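What Is Asthma? A Quick Guide for Kids

Got a friend who uses an inhaler? Or maybe you do. Lots of kids have asthma, so lets find out what it is.

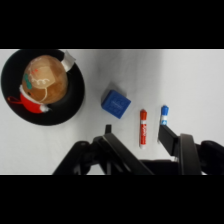
First – how breathing works. Air goes in your nose or mouth, down your windpipe, then into lots of little tubes in your lungs. Easy.

With asthma, those tubes get puffy inside. Muscles around them squeeze too. Less room for air! You might:

cough, mostly at night
wheeze (a whistly sound)
feel tight in the chest

Stuff that sets it off is called a trigger. Dust, pollen, cold air, smoke, a bad cold. Everybody's are different. September can be tricky – back to school, lots of germs going around.

Can you catch asthma? Nope. Can you still play soccer? Most kids can, with the right medicine. Ask your doctor.

If breathing gets hard: stop, sit up, tell a grown-up right away. Use your inhaler the way your doctor showed you. Not getting better? The grown up should call 911.

Words to know
Inhaler – puffs medicine into your lungs
Trigger – something that starts asthma trouble

By Teresa Malinowski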